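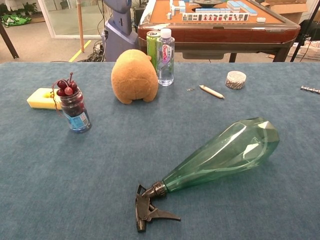
The sorting table at the Gemdale open day, spray bottle and cherries included.

Bukedik bills its Flesix gripper as able to pick up "the stuff of ordinary life". Ordinary life, on Sunday, ran to a jar of artificial cherries, a yellow sponge with a hole in it and a plush toy with its back to the camera.

I stayed for over 3 hours. Soft things went well: the sponge and the toy were lifted and put down again with more care than I give my own shopping. The green spray bottle, all slippery facets, took four goes – Seul-gi Ki, running the demo, blamed the angle. The tiny metal clip was quietly moved to "after lunch".

It's slow, and the fan whines. At £342 a month to hire I'd want the clip done before lunch. Good biscuits, though, and Yi-an Kwon answered every question, even mine about the noise.

Three stars, and a fourth if they fix the fan.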